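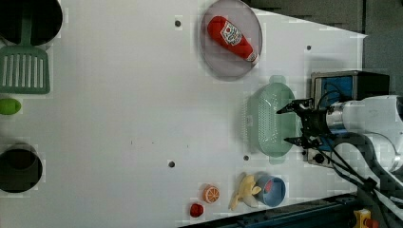 Musham, the valley town between two lakes

Quick talk with a guide who has walked people around Musham since she was a teenager. Half an hour, on a bench by the ferry ramp. Wind the whole time.

First thing, where is it exactly? "North end of Lake Porus," she says. "People look for us on the coast. We're not on the coast." The town sits at 780 meters, the upper village, Lema, a bit higher at 800. Small difference on paper. "Lema gets snow in March. We get mud."

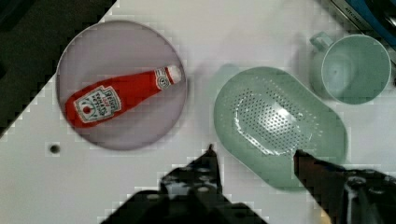

Ketchup on a plate.

Getting in. One road from Bukard, 38 kilometers, lots of bends. The bus does it twice a day, morning and late afternoon. She likes the afternoon one. "Sit on the left. You get the lake the hole way down."

And staying? Lema has 400 people in winter and not many beds. Book early or sleep in Bukard. Old town first, she says, then the salt market, then the path over the dam. Skip the tower if it's cloudy. "You pay and you see a cloud."

Food came up, obviously. Lake trout, barley soup, fried potatoes at the stands near the ramp. Does she eat there herself? "Every day in summer. Don't tell my mother." 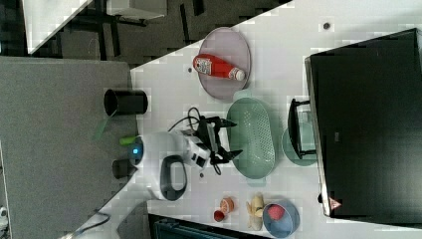
Plate and bottle on a white table.

Best month? She doesn't wait for the end of the question. "September. Water's still warm, the parking lot is empty." Hikers should carry a jacket even then, the wind off Porus picks up after 3 pm and teh ferry sometimes stops early.

Her ferry was loading by then. She waved and ran for it.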